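Unit 4 handout: Dry storage in the small kitchen

Reading for this unit: chapter 3 of the course packet. Bring your shelf plan to the next session.

## 1. What dry goods need

Dried beans, grains, nuts and flours keep well because they hold little water. Most molds can't grow on them. Storage is mainly a matter of keeping them that way, and of keeping out light, heat and insects.

Heat does the most harm over time. A cupboard next to the oven can run much warmer than the rest of the kitchen, and the fats in nuts and whole-grain flour turn rancid faster there. White rice and dried beans have very little fat, so they put up with a poor cupboard much better than walnuts do.

Old beans are safe to eat but slow to cook. The skins harden and the insides take up water poorly. If a batch is still firm after a long simmer, age is the usual cause. Hard water is the other one -- try a pinch of baking soda in the soaking water.

## 2. Containers

Paper and thin plastic bags are fine for the trip home. Grain moths and weevils can chew through both. Glass, metal and thick hard plastic stop them.

Clear glass lets you check the level and spot insects without opening anything. It also lets in light, which fades dried herbs and speeds up rancidity in nuts. Keep glass behind a door if you can.

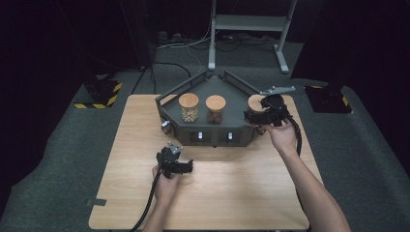
*Fig. 4.2. Clear jars with round lids. The fill level shows through the glass.*

Lids matter more than the jar. We compare four types in the lab:

- Screw lid with liner: good seal, cheap to replace
- Clamp lid with rubber ring: very good seal, but the ring dries out and needs changing
- Cork or plain wood: looks nice, seal varies a lot from one to the next
- Wood with a silicone ring: good seal, don't soak it

Loose lids are all right for beans you will use within a few weeks. For anything longer, use one of the lids with a liner or ring.

## 3. Filling and labeling

Wash jars and dry them fully. A little water left in the bottom is enough to start mold, so leave them upside down on a rack overnight and then right side up for an hour.

Never top up a jar that still has old stock in it. Empty it, wipe it out, put the new goods in first and the old on top. This is the rule people skip most often, and it is how a handful of three-year-old lentils ends up in the bottom of the jar.

Write the name and the fill date on tape on the side, not on the lid. Lids get swapped. Keep cooking directions from the package too if the grain is one you don't cook often.

## 4. Insects

Freeze new flour and grain for 3 days before it goes on the shelf. This kills most eggs. Let the bag come back to room temperature before opening it, or damp will form on the contents.

If you find webbing, throw out that container's contents and check every one near it. Vacuum the shelf corners and the peg holes. Bay leaves don't do much.

## For next time

Weigh out 300 g of any dried bean, soak it overnight, drain it and weigh it again. Write down both weights, the bean, and its age if you know it.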